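The Packing Bench Is Learning

I went to the Dultora plant in Skokdale expecting to write about job losses, and I came home thinking mostly about wrists.

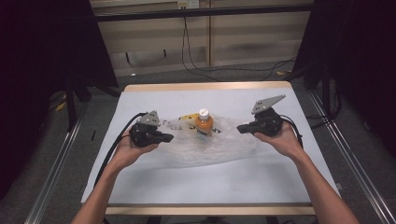
My own wrists, to start with. They let me have a go on my second morning, and after an hour of working through a pair of grippers I had to sit on the loading dock and drink a soda with both hands. Dultora fills and bags small bottles for other companies, and the bagging is the part that has never been automated. Filling, capping, labeling – all machines, all for years. But getting a bottle into a thin plastic bag that won't stay open? That's been people, 32 of them on the day shift, and a lot of them have been doing it longer than I've been writing.

So the company brought in a system called Istell, and the people at the benches are the ones teaching it. You hold a gripper in each hand and do your normal job with jaws where your fingers used to be. Every try gets recorded, the good ones and the fumbles, and the recordings go off to train the arms that will someday do the bagging. A full shift's target is 200 tries. I managed a sad little fraction of that and was told, very kindly, that I squeeze too hard.

What surprised me is how much the packers like talking about this stuff. One woman has been at the plant since the old building on Lepik Road, and she gave me a ten-minute lecture on plastic film. It clings more in winter! It folds back on itself if you come at it from the wrong side, and she'd never once had to put any of that into words until an engineer asked her why she always nudges the bag before she picks anything up. She thought it was a silly question, then she went home and couldn't stop thinking about it.

Not everybody is charmed. A man at the next bench told me he feels like he's writing his own replacement's manual, and he wanted to know who gets paid when the manual is finished. Right now the people who record get an extra $2 an hour. He thinks that's low, and after my hour I'm with him. The plant manager told me no one will be let go when the arms start up in November, and that packers will move over to running and fixing them. There's a training course, which is real – I sat in on it, and the coffee was terrible – but it has fewer seats than there are people who want one.

The mood in the break room goes back and forth depending on who's at the table. Some of the younger packers have gotten competitive about it, and there's a handwritten chart by the microwave with the week's best scores. The top number was 602 for the week when I was there. The woman from the Lepik days isn't on the chart. She says she's slower with the grippers than with her hands and she doesn't plan on catching up, but she did sign up for the course, and she starts it after Labor Day.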